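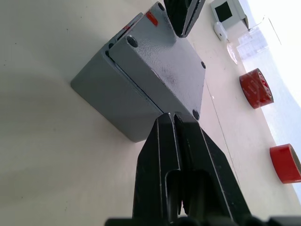

3　接続箱の取り扱い

3.1　この章の適用範囲

この章は、Skomeo組立実習キットに含まれる灰色の金属製接続箱について、蓋の取り外し、内部の確認、端子台の仮置き、蓋の取り付け、および保管の手順を定めるものである。Erville技術研修所の実習室で行う組立実習に適用する。通電を伴う作業、盤への取り付け作業、および屋外での作業は対象としない。これらについては、別冊「Clilia　配線実習の手引き」による。

本書は改訂第2版であり、2020年7月20日（月曜日）以降に開始する実習から用いる。旧版を所持する受講者は、受付で本書と引き換えること。旧版に書き込みがある場合は、必要な箇所を各自で転記したうえで返却する。

3.2　用語

この章で用いる用語は次のとおりとする。

箱本体　接続箱のうち、底面と側壁からなる部分をいう。
蓋　箱本体の上に載せ、四隅のねじで固定する部分をいう。
合わせ面　蓋と箱本体とが接する面をいう。蓋を載せた状態では、外側から細い継ぎ目として見える。
目印　蓋と箱本体の双方に付けた赤い印をいう。蓋の向きを定めるために用いる。
端子台　茶色の台座に載せた緑色の部品をいう。
台座　端子台を作業台の上で安定させるための台をいう。実習中は端子台から取り外さない。

3.3　作業前の準備

作業台の上には、その回の実習で使用するものだけを置く。筆記用具、飲料、携帯電話は台の下の棚に収める。実習票は台の右奥に置き、記入するとき以外は手前に引き寄せない。

1　作業台の天板を乾いた布で拭く。前の組が残した金属くず、被覆の切れ端は刷毛で集め、所定の容器に捨てる。

2　幅600 mmの作業区画を確保する。区画の境界は、各台の手前の縁に付けた線で確認する。隣の受講者の区画に工具の柄がはみ出さないように置く。

3　接続箱を区画の中央よりやや左に置く。底面ががたつく場合は、箱を持ち上げ、底面と天板の間に異物がないかを調べる。

4　端子台を接続箱の奥に置く。台座の底が天板に平らに接していることを確かめる。

5　電動ドライバーの先端に、ねじ頭に合うビットを取り付ける。取り付け後、ビットを軽く引き、抜けないことを確認する。

6　トルクの設定を最も弱い段にする。段の表示が読み取りにくい工具は使用せず、指導員に申し出て交換を受ける。

7　ねじ皿を利き手の側に置く。皿の中に別の作業のねじが残っている場合は、混ぜずに指導員へ渡す。

注意　接続箱は金属製であり、見た目より重く感じられることがある。蓋だけをつかんで持ち上げてはならない。ねじが締まっているように見えても、実際には仮締めのままになっている場合がある。

注意　袖口の広い衣服、垂れ下がる名札ひも、指輪は、電動ドライバーを使用する前に外すか、固定する。

3.4　蓋を取り外す

蓋は四隅で固定する構造になっている。緩める順序に特別な決まりはないが、実習では対角の順に緩めることを標準とする。

1　目印の位置を確認し、実習票の略図に書き写す。目印が薄れている場合も、見えるとおりに記入する。

2　箱本体を片手で押さえ、電動ドライバーを逆転に切り替える。

3　ビットをねじ頭に垂直に当てる。斜めに当てたまま回すと、ねじ頭の溝を傷める。

4　一隅のねじを緩める。完全に抜かず、ねじ頭が蓋の面から浮いたところで止める。

5　対角のねじを同じように緩める。残る隅についても同様とする。

6　すべてのねじが緩んだことを確かめてから、指で回して抜き取り、ねじ皿に入れる。

7　蓋を真上に持ち上げる。固着していて上がらない場合は、蓋を水平方向にわずかにずらし、合わせ面に隙間ができてから持ち上げる。

8　外した蓋は、内側を上に向けて天板に置く。

禁止事項　合わせ面にドライバーの先を差し込んでこじ開けてはならない。合わせ面に生じた傷は補修できず、箱全体の交換が必要となる。

蓋の表面の黒ずみや擦れは、繰り返しの使用によって生じるもので、使用に差し支えない。研磨剤や溶剤で落とそうとしないこと。ただし、油分が付いて滑りやすいときは、固く絞った布で拭いたのち、乾いた布で仕上げる。 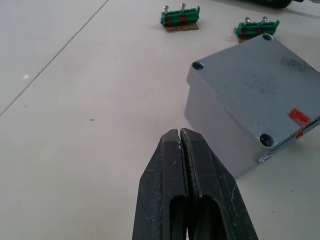

3.5　内部とねじ穴の点検

蓋を外したら、取り付けに移る前に必ず内部を点検する。点検は受講者本人が行い、結果を実習票の27番の欄に記入する。

1　箱本体を手前に少し傾け、底に落ちているものがないかを見る。ねじ、座金、電線の切れ端が見つかったときは、指またはピンセットで取り除く。箱を逆さにして振り落としてはならない。

2　四隅のねじ穴をのぞき、穴の中に異物や折れたねじが残っていないことを確かめる。暗くて見えないときは、手元灯を用いる。

3　抜き取ったねじを一本ずつ、手でねじ穴に軽くねじ込んでみる。途中で引っかかる穴があれば、無理に進めず、その隅の位置を記録する。

4　合わせ面を指の腹でなぞり、かえりや付着物がないかを調べる。かえりがある場合は作業を中止し、指導員の指示を受ける。

5　側面に表示ラベルのある箱では、ラベルが剝がれかけていないかを見る。文字が読めなくなっている場合は、その旨だけを書き、受講者が文字を書き足すことはしない。

点検の結果は「可」「要確認」のいずれかで記入する。「要確認」としたときは、次の段階に進む前に指導員の確認印を受けること。確認印のない実習票は、その日の実習を修了したものとして扱わない。

3.6　端子台の仮置きと確認

この節は、端子台を接続箱に収める前に、部品の状態と向きを確認するための手順である。電線の接続は行わない。

1　端子台を台座ごと手前に寄せ、赤い目印のある面を自分に向ける。

2　端子台の上にねじが立ててある場合は、そのままの状態で一度確認し、倒れそうなものだけを抜いてねじ皿に移す。

3　端子の並びに沿って、樹脂の割れ、変色、差込口のつぶれがないかを見る。

4　両端の取り付け部に欠けがないかを見る。

5　端子台を箱の横に並べ、収める向きを実習票の略図に矢印で示す。向きが決められないときは空欄とし、指導員に尋ねる。

6　確認を終えた端子台は、元の位置に戻す。

注意　台座は固定具としての強度を持たない。台座に載せたまま端子台のねじを強く締めると、台座が回って手を挟むことがある。締め付けを行う実習では、別に貸し出すJi型の保持具を使用する。

注意　端子台のねじと蓋のねじを同じ皿に入れない。長さが異なるねじを取り違えると、箱の内部を傷めるおそれがある。

3.7　蓋を取り付ける

1　箱の内部に工具や部品を置き忘れていないことを確認する。

2　蓋の目印と箱本体の目印とを同じ側に向ける。蓋は外形だけを見ると逆向きにも載るように見えるため、必ず目印によって向きを決める。

3　蓋を真上から静かに下ろす。目印が上下にそろい、継ぎ目の幅が全周で変わらないことを確かめる。

4　継ぎ目の一方だけが開いているときは、蓋をいったん外し、合わせ面に挟まっているものがないかを見てから載せ直す。上から手で押し込んではならない。

5　ねじを四隅の穴に入れ、指で回せるところまで回す。

6　電動ドライバーを正転に切り替え、一隅を仮締めする。続いて対角、残る隅の順に仮締めを行う。

7　同じ順序で本締めを行う。クラッチが作動したら直ちに引き金を離す。

8　ねじ頭が蓋の面より浮いていないことを、指先で触れて確かめる。

9　締め終えた箱を両手で持ち、軽く揺すって内部から音がしないことを確認する。音がする場合は、3.4に戻って蓋を外す。

同じねじ穴で締め直しを3回行っても蓋が落ち着かないときは、それ以上の締め直しをせず、箱を交換する。交換した箱には新しい実習票を用い、前の票と重ねて綴じる。

電動ドライバーは、作業が一区切りつくごとに引き金から指を離し、ビットの先を人に向けずに置く。置いた工具が転がる場合は、柄の下に布を敷く。 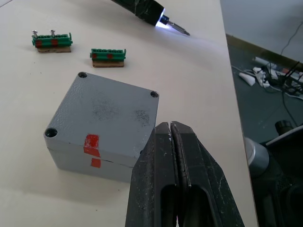
目印がそろっているのに、ねじが穴に入らないときはどうすればよいですか。

まず、すべてのねじを緩めて蓋を浮かせ、位置をわずかに動かしてから、四隅を指で仮止めしてください。先に一隅だけを強く締めていると、蓋が引き寄せられ、残りの穴の中心がずれることがあります。それでも入らない場合は、ねじを別のものに替えて試し、結果を実習票に記入したうえで指導員に申し出てください。穴を広げる加工は、受講者の判断では行えません。

3.8　作業後の片付けと保管

1　電動ドライバーのビットを外し、番号の付いた差しに戻す。電池式の工具は、充電の要否を貸出簿に書く。

2　ねじ皿の中身を、蓋用と端子台用の袋に分けて収める。過不足があるときは、袋の口を閉じずに指導員へ見せる。

3　接続箱は、蓋を取り付けた状態で棚に戻す。次の回に内部の作業を続ける場合に限り、蓋を外したまま保管してよい。このときは箱本体と蓋を同じ浅箱に入れ、実習票の写しを添える。

4　端子台は台座に載せたまま、目印の面が手前になるように棚へ並べる。箱の上に重ねない。

5　天板を拭き、区画の線が汚れで見えにくくなっていないかを確かめる。

大きさの異なる箱を同時に使用する実習では、蓋と箱本体の組み合わせを誤らないよう、片付けの際にも対になるものを並べて照合する。内側を上に向けて見比べると、隅のねじ受けの位置が確認しやすい。組み合わせに疑いがあるときは、無理に閉じずに別々のまま指導員に引き渡す。

接続箱の棚卸しは毎年9月に行う。棚卸しの期間中は貸し出しを停止し、実習は講義に振り替える。期間は掲示板で知らせる。

3.9　手順の運用に関する所見

本章の手順については、改訂に先立ち、指導にあたる者および受講者から意見を募った。寄せられたもののうち、運用に関わるものを以下に記す。
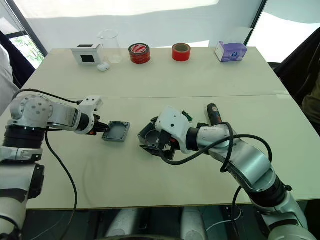

Védís Thygesenは、蓋を外したあとの置き方をもっと強く書くべきだとしている。外した蓋を伏せて置く受講者が多く、合わせ面に細かな金属くずを付けたまま戻してしまうため、締め付けの段階で継ぎ目が開き、原因が分からないままやり直しになるという。あわせて、点検の欄は蓋を載せる直前にも見直すことが望ましい、との意見であった。

この意見を受け、3.4の手順8に「内側を上に向けて」の語を加えた。点検欄の見直しについては、実習票の様式を改める際に検討することとし、当面は3.7の手順1を行うときに、指導員が口頭で促すものとする。

このほか、左利きの受講者から、ねじ皿の位置を右側に限っていた旧版の記述を改めてほしいとの要望があった。本版では3.3の手順7において「利き手の側」とした。実習票の置き場所は、通路側との関係から従来どおり右奥とする。

3.10　異常時の連絡

次のいずれかに該当するときは、作業を止め、工具の電源を切ってから指導員に知らせる。

箱本体または蓋に亀裂を認めたとき
ねじが穴の中で折れたとき
目印が剝がれ、向きを確定できないとき
電動ドライバーから異臭または異音が生じたとき
手指を傷つけたとき（軽微なものを含む）

折れたねじを受講者が抜き取ろうとしてはならない。目印が剝がれた箱は、蓋を載せずに現状のまま保管し、指導員が図面と照合したうえで付け直す。付け直しが終わるまで、その箱は貸出簿で「使用停止」と表示する。

実習時間内に処置が終わらない場合は、実習票の備考欄に箱の番号と状況を記入し、退室時に受付へ提出する。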